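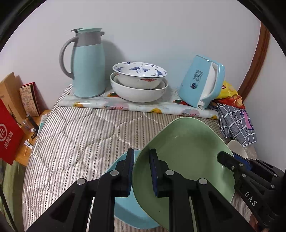
Forum > Werbung & Marketing > QR-Codes und Kurzlinks

QR-Code auf gedruckten Plakaten führt ins Leere, muss ich alles neu drucken lassen?

Flor Betancur

Hallo zusammen, ich hoffe, ich bin in dieser Rubrik richtig, sonst bitte einfach verschieben! Wir machen im März in Hedby einen kleinen Frühjahrsmarkt, und ich habe die Werbung übernommen, obwohl ich von Haus aus eher mit Kuchenblechen als mit Marketing zu tun habe. Den QR-Code habe ich bei Planach erstellt, im kostenlosen Testzugang, und auf die Plakate gesetzt. Zu Hause ging alles wunderbar, mein Mann hat ihn gescannt, meine Schwester auch, und man landete sofort auf unserer Programmseite.

Gestern Abend schreibt mir dann eine Ausstellerin, beim Scannen komme nur noch eine graue Seite mit dem Hinweis, der Code sei »pausiert«. Ich habe es gleich selbst probiert und leider stimmt es. 61 Plakate hängen schon, in Schaufenstern, beim Bäcker, an der Bushaltestelle, und der Rest liegt noch bei mir im Flur. Kann man so einen Code im Nachhinein irgendwie umleiten? Oder muss ich wirklich alles abnehmen und neu drucken lassen? Die Druckerei Skorkska war zwar sehr nett, aber geschenkt war es auch nicht. Ich bin für jeden Tipp dankbar, auch für die ganz einfachen!
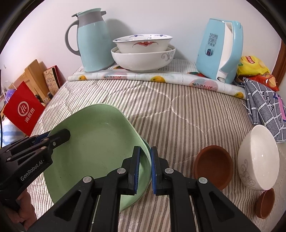 Naledi Jacobs

Liebe Flor, das ist ärgerlich, aber atme erst mal durch, mir ist das vor Jahren mit Visitenkarten auch passiert. Du hast vermutlich einen dynamischen Code erwischt. In dem steckt gar nicht eure Adresse, da steckt eine Kurzadresse vom Anbieter drin, und die leitet weiter, solange das Konto läuft. Ist der Test vorbei, macht der Anbieter die Weiterleitung zu. Von außen kannst du daran nichts ändern, das geht nur über das Konto. Also einloggen und schauen, was ein Monat kostet. Meistens ist das billiger als ein neuer Druck.

Flor Usuga

Würde alles neu drucken und gar keinen Code mehr nehmen. Die älteren Leute bei uns scannen sowieso nicht. Adresse groß drauf und fertig.

Soudabeh Ahmadpour

Naledi hat es schon schön erklärt, ich ergänze nur, wie ich vorgehen würde, denn ganz auf den Code verzichten fände ich schade. Gerade beim Warten auf den Bus scannen die Leute nämlich doch ganz gern.

1. Scanne den Code mit der normalen Kamera und lies die Adresse, bevor du sie antippst. Steht dort der Name des Anbieters und nicht eure eigene Seite, ist es ein dynamischer Code.

2. Melde dich mit genau der Mailadresse an, mit der du den Code erstellt hast. Bei mir waren es am Ende zwei Konten, und ich habe eine halbe Stunde im falschen gesucht!

3. Buche die kürzeste Laufzeit, die über den Markt hinausreicht, und schau gleich nach, wie man kündigt.

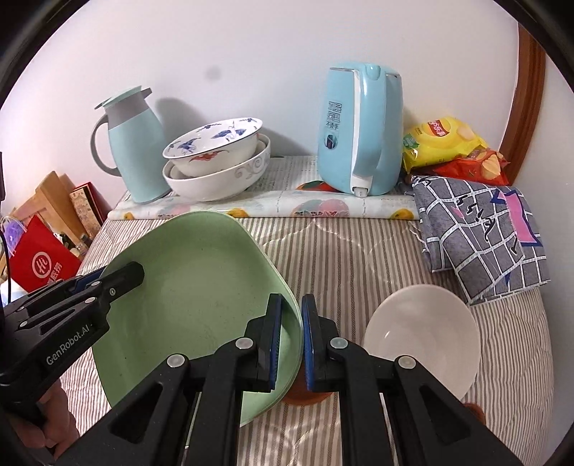

4. Für die Plakate, die noch im Flur liegen, mach dir einen statischen Code mit eurer richtigen Adresse und lass ihn als Aufkleber drucken. Vier Zentimeter Kantenlänge reichen gut, wenn man nah herankommt. Lass ringsum einen weißen Rand stehen und probier ihn mit zwei verschiedenen Handys aus, bevor du klebst.

Viel Erfolg mit dem Markt, und schreib gern, ob sich der alte Code wieder einschalten ließ!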